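The Left-Hand End

Colette Fleury rang me at seven to say I'd be sorting the odds and ends, and would I please not be sentimental about it. I said I'd never been sentimental in my life. She laughed so hard she had to put the phone down.

So there I was on my first morning back at Drullon, with a flask of tea and a cheese roll, standing over the same old bin I'd learned on. I knew it straight away from the scuffs. You don't forget a thing like that, not when you've spent two winters leaning into it and coming up with the wrong bit every time!

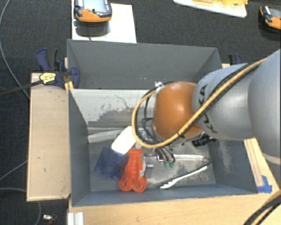
The old grey bin, still on its table.

Gus Gallagher wandered over and asked what I was grinning at. I pointed at the long pale strip lying up against the divider.

"Rubbish, that," he said.

"It isn't. It's Reginald's."

He gave me a look. Reginald Szabo had been gone since September, off to his sister's by the sea, and in all his years he never threw away anything long and thin. Might be handy, he'd say, and back it went, always on the left, always close to the corner. I'd fish it out and he'd put it back. We must have had that same argument 403 times - well, he claimed he was keeping a tally.

"You can't know it's his," said Gus.

I couldn't, of course. One strip looks much like another, and Colette wanted the bin cleared by dinner time. I ate half my roll and thought about it. Then I went and found a luggage label in the office drawer, wrote his sister's address on it in my best capitals, and asked Harriet on the post desk what it cost to send something long and awkward to Whitby.

"What is it?" she said.

"Might be handy," I told her, and went back for my tea.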